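# Chapter 7. Seeing Up Close: Perception at the Wrist

In the last chapter the camera was fixed above the table and the objects stayed at a steady distance. A wrist camera changes that. It travels with the arm, so the view is different at every step of the approach, and the object of interest grows until it covers most of the pixels. Software tuned on the overhead view tends to fail in the final few inches.

We will work with one running task, taken from the Vornatari exercise set: locate the stem of an artificial flower and plan a grasp on it. The set holds 475 approach sequences. Norbert Hegedűs, who wrote the first version of the labeling tool, recommends going through a dozen of them by eye before writing any code.

At close range the red fabric petals of a rose can fill the view, while all that shows of its green stem is a short section between the bloom and the black stand that holds it. Leaves of a similar green sit right beside it, so a color threshold alone will merge the two.

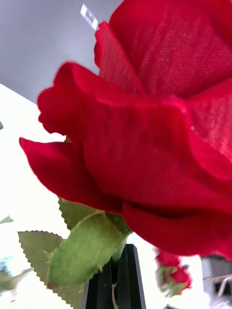

## 7.1 What the planner needs

The planner does not need a full model of the flower. It needs 3 things from perception:

- a point on the stem
- the local direction of the stem at that point
- a confidence value for both

The last item is often left out in student projects. Without it the planner treats a guess made through petals the same way as a clean detection — and closes the gripper on either one.

In Section 7.2 we build a segmenter that separates stem from leaf by shape. Section 7.3 carries the estimate from one view to the next, so that a stem seen early in the approach is still available when the bloom hides it. Install the Palance library before you continue, and run the camera calibration from Chapter 5 again if you have moved the mount.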